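Lernonex adds 13 new wallpapers and a quieter dark mode to Peltau desktop

Peltau users who like to fuss over the look of their screens (and there are plenty of us) have something nice waiting in the update menu. Lernonex has released the August refresh of its desktop, and while there are the usual fixes tucked away underneath, most of the work this time has gone into the parts you look at all day long.

The first thing you'll probably notice is the wallpaper picker, which has 13 new backgrounds in it. They come in three sets. Vestness is all soft coastal grays and greens, Szabó is a group of bold geometric patterns in warm colors, and the last set is made up of plain gradients for people who keep so many icons on the desktop that anything busier would be a mess. The old backgrounds are still there, by the way, so if you've grown attached to yours you don't have to give it up.

Dark mode has had some attention too. The previous version used a pure black behind almost everything, and a lot of people found the white text on top of it tiring after an hour or so. The new one uses a deep gray, with slightly softer text, and you can now set it to come on by itself in the evening and go off again in the morning. It follows the clock by default, though you can choose your own hours.

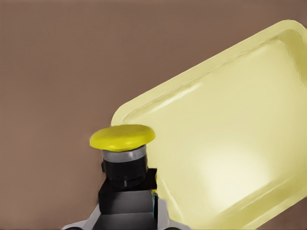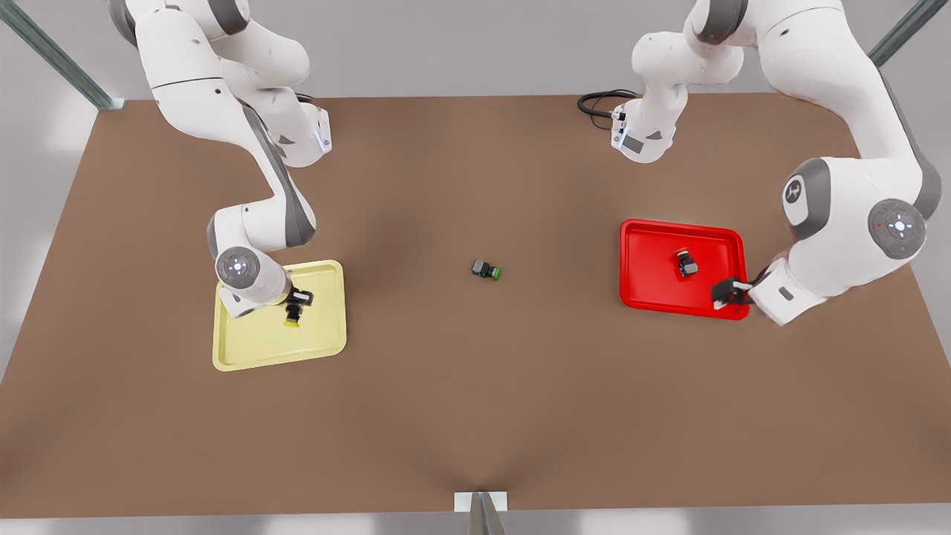

"We had more letters about dark mode than about anything else," said Anatole Carré, who leads the desktop design group at Lernonex. "People were very kind about it, mostly, but they were also very clear that they wanted it changed, and I think they were right."

Carré's group has also reworked the theme panel itself. Colors, sounds, pointers and wallpaper used to live on separate pages, and it was easy to forget where you had seen a particular switch. They now share one page with a preview at the top, and you can save up to five themes of your own and move between them from the taskbar. Saved themes can be sent to another Peltau computer as a single file, so families with matching tastes are in luck!

Two of the high-contrast themes have larger pointers and thicker window borders, and the text size slider now starts at 100 percent and moves in smaller steps than before.

The refresh is free for anyone running Peltau 3 or later. To get it, open Settings, choose Updates, and click Check Now. Your computer will need to restart once, so save your work first. Anyone who made a custom theme under the old panel will find it listed under My Themes after the restart, with its sounds and colors carried over.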